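How to Sort Small Items into a Wire Mesh Basket

Print this page | E-mail this page | 16 shares

Boxes and tubes end up on their sides in a deep drawer, and the one you want is under the rest. A shallow mesh basket keeps them in a single layer. The job takes some 13 minutes for one drawer.

What you need

A long, narrow wire basket with low sides
A large sheet of white paper
A damp cloth

Steps

1. Clear a table and lay the paper flat on it. Small things show up well against white, and crumbs can be carried off in the paper when you finish.

2. Empty the drawer onto another surface. Throw out anything expired or dried up.

3. Wipe the basket and let it dry. Set it lengthwise on the paper, with one short end toward you.

4. Put the largest box in first, along the length of the basket. Turn it so the printed side can be read.

5. Add the small items at the far end. Stand them up if they will stay up. If they tip, lay them crosswise.

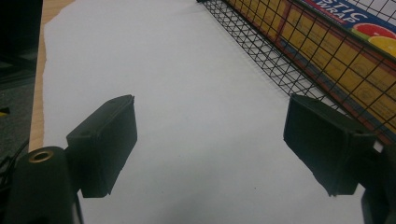
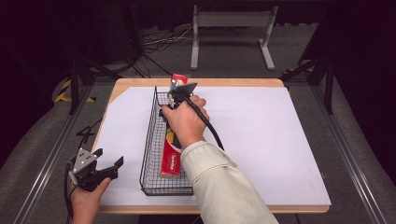

6. Fill any gap with flat packets. Stop when the basket is full to the rim. A second layer brings back the old problem.

7. Measure the drawer before you put the basket in. Mine from Lallis is 43 centimeters long and went in with little to spare. The Umus one is shorter and slides around unless you put a strip of shelf liner under it.

Check the basket again in September or whenever it gets hard to close the drawer.

5 comments | Print | E-mail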